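4.3 Preparing the Work Surface

Read this section before unpacking the Zivovard finishing kit. It applies to indoor wooden tabletops only.

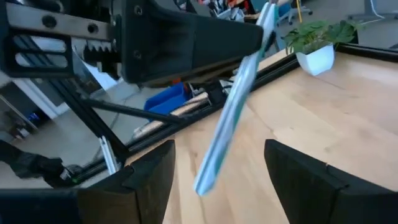

Before You Begin

1. Confirm that the room temperature is between 20 and 40 degrees Celsius.
2. Open at least one window or switch on the extractor fan.
3. Wipe the tabletop with a dry, lint-free cloth.

CAUTION: Do not use silicone polish before treatment. Residue prevents the oil from entering the grain.

Applying the Oil

4. Shake the Bodari oil container well and pour 40 milliliters into the mixing tray.
5. Apply a thin coat with the pad supplied, working along the grain.
6. Leave the coat for 20 minutes, then remove any excess with a clean cloth.
7. Allow the surface to dry overnight. Light use is permitted the next morning - heavy objects should be kept off the surface for up to 40 hours.

NOTE: Darker woods may require a second coat. Repeat steps 4 to 7.

WARNING: Cloths soaked in oil can ignite without a flame. Lay them flat outdoors to dry, or place them in a metal container filled with water.

Replacement Parts

Replacement pads are listed under part number 1524. Orders may be placed through any Barnard service counter. For care of stone surfaces, refer to Section 4.4.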